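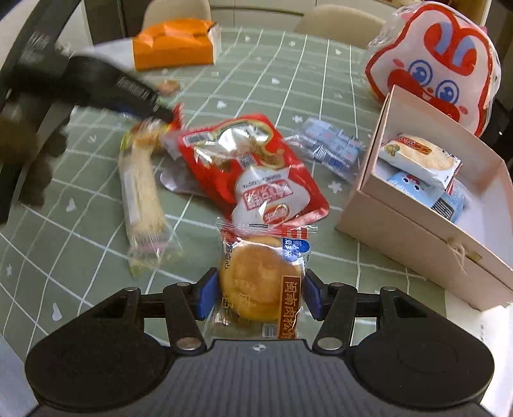 Petit pain rond sous film transparent, soudure supérieure crantée.

Emballage souple des produits de boulangerie : questions fréquentes

Quel film choisir pour un pain moelleux vendu à l'unité ?
Un polypropylène biorienté convient à la plupart des recettes. Pour une garniture grasse ou salée, Koster recommande un complexe avec couche barrière.

À quelle température faut-il emballer ?
Le cœur du produit doit être redescendu à 24 °C. Au-delà, la vapeur condense sur la face interne du film et favorise les moisissures.

Pourquoi la soudure est-elle crantée ?
Les mors striés augmentent la surface de contact et tolèrent mieux les miettes fines. Une soudure lisse reste possible sur la gamme Latitz, à cadence réduite.

Quelle est la durée de conservation ?
Elle dépend de l'activité de l'eau et de la recette - le film seul ne la garantit pas. Sur nos essais de brioche nature, nous retenons 18 jours.

Comment contrôler l'étanchéité ?
Par immersion sous vide partiel, 2 sachets par lot au minimum. Toute remontée de bulles entraîne le blocage du lot. La fiche de contrôle est à demander à Edileuza Andrade.

Peut-on imprimer le film en plusieurs langues ?
Oui. Les mentions obligatoires du pays de vente doivent rester lisibles une fois le sachet fermé, hors zone de soudure.

Quelle est la quantité minimale de commande ?
Une palette de 181 kg pour le film imprimé. Le film neutre est vendu à la bobine.

Contact technique : Natanael Tavares, service emballage, Brultico.
Page mise à jour le 7 mai 2023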